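Notebook entry – gripper comparison, bench 2
06/12/2019
Entered by: Treasa Mac Suibhne
Present: N. Adjei, C. Lindsay

1. Purpose

To compare the Presamex fingers with the Nieminen fingers on the kitchen set, using the Aston controller for both. The item under test is the ketchup bottle, with its starting position on top of the toaster oven, cap toward the left. The strawberry stays by itself near the plate and the orange and the red fruit stay in the blue bowl.
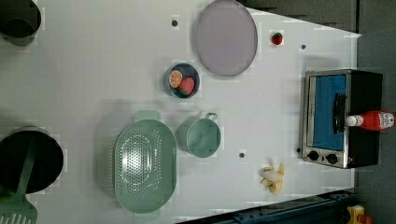

2. Settings

Closing force was held at level 7 for both sets. Each set is to receive 28 attempts. Mr. Adjei entered the arm speed at 20 percent and it was not changed thereafter. The controller log was cleared at 1,000 lines, so the first entries must be taken from the backup copy.

3. Wrist camera

The wrist view was reviewed with the bottle inverted. The TOMATO KETCHUP lettering can be read upside down, and the red fabric takes up most of the right half of the view. 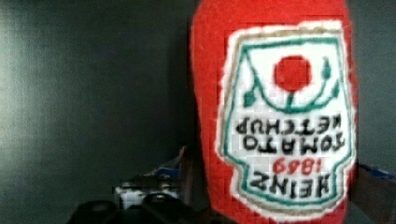
Mr. Lindsay recommends that exposure be fixed before the Nieminen set is mounted – automatic exposure makes the two logs hard to compare. I concur. The value is to be written on the bench card.

4. Overhead camera

The overhead view is retained as the reference for layout. The colander, the banana and the oven are to be checked against it at each change of fingers.
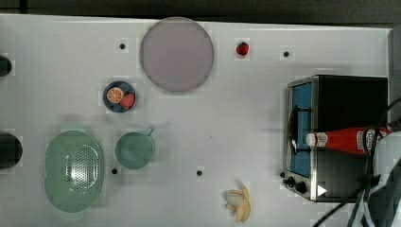 5. Open items

- A. Rastogi to confirm the finger pad order with Stundenier.
- Cable slack at the right side of the bench to be reviewed.
- Slip threshold not yet agreed.

Recent entries
Aston controller, firmware notes
Presamex finger pads, wear check
Wrist camera mount, second revision

Notebook contact: Rory Lamont, bench 2 | Internal use only | Back to top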